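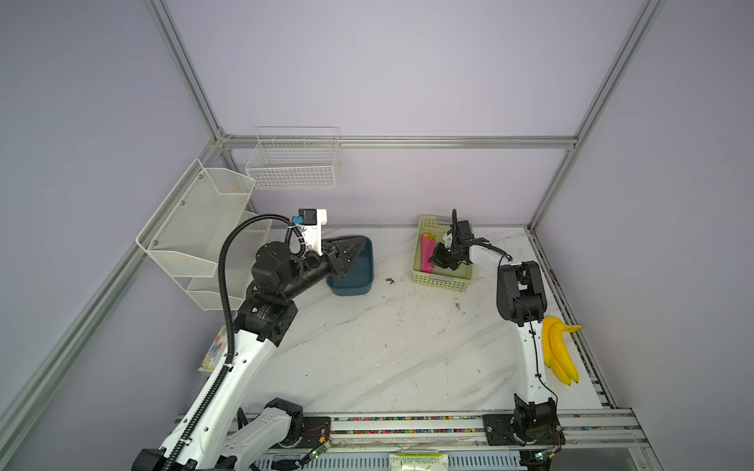
Projektbericht: Getrennte Wertstofferfassung im Studierendenwohnheim Tultley

1. Ausgangslage
Im Wohnheim Tultley wurden Verpackungen und Bioabfälle bislang überwiegend über den Restmüll entsorgt. Die Projektgruppe untersuchte im Auftrag der Hausverwaltung Drotia, ob zusätzliche Sammelstellen in den Etagenküchen den Anteil der Fehlwürfe senken.

2. Vorgehen
Ab September wurden 15 Küchen mit je zwei weiteren Behältern ausgestattet. Neun Küchen erhielten zudem eine zweisprachige Sortierhilfe. Die Sichtung erfolgte wöchentlich nach einem einheitlichen Protokollbogen. Erfasst wurden insgesamt 3.801 Einzelstücke.

3. Ergebnisse
In den Küchen mit Sortierhilfe lag der Anteil falsch eingeworfener Stücke durchgehend niedriger. Verbundverpackungen wurden in beiden Gruppen häufig dem Altpapier zugeordnet. Angaben zum Gewicht liegen nicht vor.

4. Empfehlung
Die Sortierhilfe sollte in allen Küchen angebracht und um einen Hinweis zu Getränkekartons ergänzt werden.

Stand: 11.03.2024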